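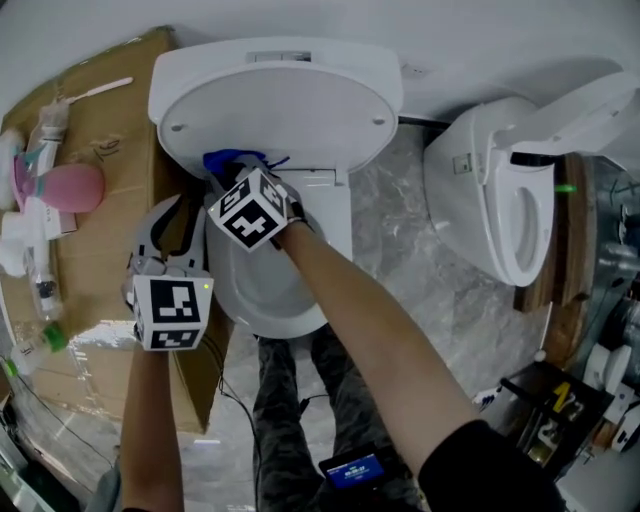 Continuity of the self is a topic in the philosophy of mind that asks whether a person remains the same person across breaks in awareness, such as deep sleep, anesthesia or the loss of memory. It overlaps with the study of time and with older religious questions about the soul, but most writers on it keep to ordinary cases in a single lifetime.

Background

Two broad views are usually set apart. On the first, a person lasts as long as the living body does, and a night without dreams is no more a break than a pause in talking. On the second, a person is a chain of linked experiences held together by memory and intention. Holders of the second view have to say what happens when the chain stops. Some answer that the links may be spaced out in time. Others accept that a new self begins on waking and inherits the memories of the earlier one.

The gap argument

The gap argument was put forward by Wiebke Wiegand in a long essay written while she was teaching at Ematthorpe. Wiegand held that a gap in awareness cannot be felt from the inside, so it cannot count as evidence of an ending. A sleeper who wakes after 9 hours and a patient who wakes after 18 are in the same position: each goes straight from the last moment recalled to the first moment of waking. She concluded that length of absence has no bearing on survival.

Leopoldo Robles replied that the argument shows only that an ending would go unnoticed. A person might stop existing and be followed by another who feels no seam. Wiegand granted the point in a later edition and added a chapter on it, though she did not change her conclusion.

The Nakell discussions

The question was taken up again at Nakell, where a reading group met each August. Xóchitl Bañuelos argued there that both sides had treated waking as a single instant. In her account it takes place in stages, with a sense of place often returning before a sense of one's own name. Colette Moulin used this to defend the bodily view, on the ground that something must already be present for the stages to happen to.

Criticism

Faustino Hinojosa has called the debate a dispute over words. He holds that once all the facts about body and memory are given, no further fact about the self is left to find. Moulin objected that people facing surgery do not treat the matter as verbal.

See also

Personal identity
Philosophy of time
Stream of consciousness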